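Teaching a hand to pick up a cup: why do my demonstrations look so jerky when played back?
Posted by Siiri Hunt in Robots and Making, October

Hello everyone, I hope somebody kind can help. I've joined a little evening group at Itulside where we teach a robot hand small jobs by wearing a glove and doing the job ourselves while the hand copies us. It's great fun and I'm hooked! My task is picking up a cup and setting it down on a saucer. I've recorded 275 tries so far, and when the robot has a go on its own it dithers, stops, starts again and sometimes closes its fingers far too early. Do I need more tries, or am I doing them badly?

Dagmar Rusnák
Welcome, Siiri! I went through the very same thing and nearly gave up over it. My guess is that you're pausing. When we drive a hand from a distance we stop to check where the fingers are, and the robot learns the stopping along with everything else. Have a few practice goes with the recording switched off, until you can do the whole reach in one easy movement, and only then press record. 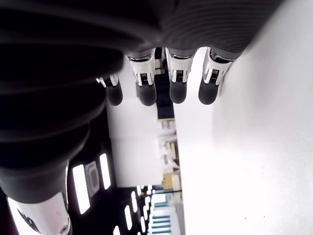
It also helps enormously to begin every try with the fingers in the same relaxed curl. I used to start with mine any old how, sometimes open and sometimes half shut, and the poor thing had no idea what it was meant to do first. Move the cup about between tries, though, or it will only ever learn the one spot. I threw away a good third of my early recordings and the results got better, so don't be sentimental about them.

Tâm Quách
more data. we had 3,933 on ours before it was any good

Ashwin Rao
I'd go along with Dagmar before Tâm, if that's all right, as a big pile of hesitant tries will mostly give you a hesitant robot. One thing to add about the fingers closing early: check the delay between your glove and the hand. If the hand lags, you'll find yourself closing before it has arrived, without meaning to. Ours was bad enough that we could see it by eye. We also redo the glove set-up after every 5 tries when someone new is wearing it (fiddly, I know, but people's hands are such different sizes).

Siiri Hunt
Thank you all so much! I watched a few back this evening and Dagmar is quite right, I stop dead just above the cup nearly every time. Practice goes first, then, and I'll ask about the delay when I'm next in.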